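Jumedow 7 or the Sudau -- anyone used both for reading?

marrowfat_jim
16/02/2026
Right, my old tablet has finally given up (battery lasts as long as a kettle takes to boil) and I need something for the sofa. Mostly reading, a bit of iPlayer, the odd crossword. I've narrowed it down to the Jumedow 7 and the Sudau, because those are the two the shop in town had out on the counter. The Jumedow felt nicer in one hand. The Sudau had the brighter screen but it kept wanting me to sign up for things.

I've read the Loïc Rolland review and he loves the Jumedow, but he also loved the Cornent and mine went back after 3 weeks, so I'm not sure we have the same hands. Anybody here lived with either of them?
12 likes

pennyfold
I've got the Jumedow! Had it since April and I'm very fond of it. It's light, it wakes up straight away, and the text is lovely and crisp even at the small size I use (my husband says I'll ruin my eyes, he's been saying that for years). The speakers are a bit thin, mind. I use headphones for anything with talking in it.

It came very plainly packed, just brown cardboard, none of that business with magnets and ribbons. Fine by me -- I'd sooner they spent it on the screen.

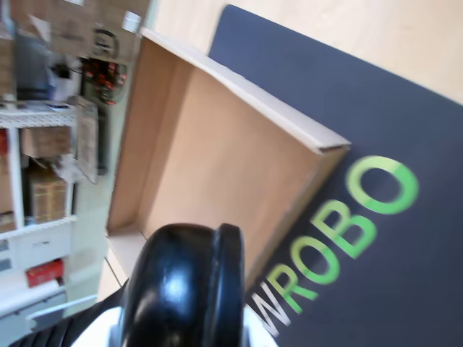
Re: Jumedow 7 or the Sudau

tobydrum
Going to disagree with Penny, sorry. I had the Jumedow for a fortnight and the page turns drove me up the wall. You tap, it thinks, you tap again, and now you're two pages on and you know who the murderer is. I swapped it for the Sudau and haven't looked back. The sign-up nagging stops once you've said no to everything in settings, under Accounts and then Suggestions. It's well hidden but it's there.

The Sudau's also got a proper card slot. I've got my whole comics folder on a card, which would never have fitted on the Jumedow.
8 likes

pennyfold
Did you do the update, Toby? Mine was slow like that for the first few days, then it fetched an update overnight and it's been quick ever since. I do agree about the card slot. I only keep a handful of books on mine at a time so it's never come up.

tobydrum
I did, yes. Twice, in fact, as the first go failed at the very end. It got a bit better but it never got good. Perhaps I had a duff one.

marrowfat_jim
This is very useful, thanks both. Toby, how heavy is the Sudau after an hour or so? I read lying down and I've dropped a tablet on my own nose more than once.

tobydrum
Heavier than the Jumedow, no getting round it. I prop mine on a cushion. If you read flat on your back I'd think twice.

grumbling_owl
Has anyone considered the Tahiri? Everybody forgets it because the name's daft and the adverts are worse, but it was roughly £200 when I bought mine and it does the lot. The screen's a notch below the other two, I'll grant you. You stop noticing by the second chapter. Battery is excellent, I charge it when I remember and that isn't often.

I also have it stood up in the spare room as a music player when I'm working at the desk. Sounds all right on bare wood, better than it does on a cloth at any rate, you get a bit more bottom end off the tabletop. 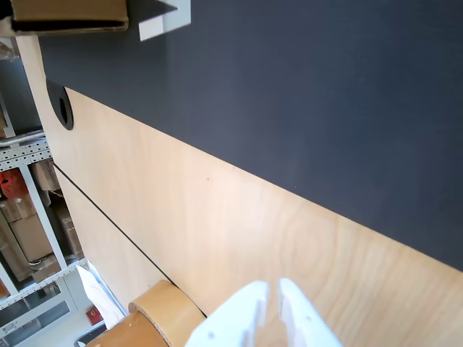

Photo: grumbling_owl / own picture, please ask before reusing

Anyway my point is that you don't have to choose between the two the shop happened to have out. Shops put out what they've got too many of.
15 likes

pennyfold
The Tahiri's the one with the button on the side that you can't help pressing, isn't it? My sister had one. She turned it off every time she picked it up.

grumbling_owl
You can switch the button to a long press. Took me a month to find it, but you can.

tobydrum
I'd still say the Tahiri's screen is a deal breaker for comics. Small lettering goes mushy. For novels, fair enough.

marrowfat_jim
No comics here. I'm working through a set of old railway timetables someone scanned, the 1921 ones at the moment, and the print on those is tiny. So perhaps the mushy lettering would bother me too? I hadn't thought of that.

pennyfold
Oh, then you want the Jumedow, Jim! I read old knitting patterns on mine, all scanned, faint as anything, and pinching to zoom works a treat. You can lock it so the page stays at the size you've picked when you go to the next one.

tobydrum
The Sudau does that as well, to be fair to it. And it's brighter, and that helps with grey old scans more than you'd think. Jim, can you take a timetable into the shop on a card and try it? Mine let me.

grumbling_owl
That's the most sensible thing said so far. Do that. And ask if they've a Tahiri out the back while you're there.
6 likes

marrowfat_jim
Will do. I'll take the Great Western pages, they're the worst. The Jumedow won't take a card though, will it, so I'd have to email myself the file and hope they let me on the shop wifi. I'll report back once I've been in.

23 replies hidden
Shares: 4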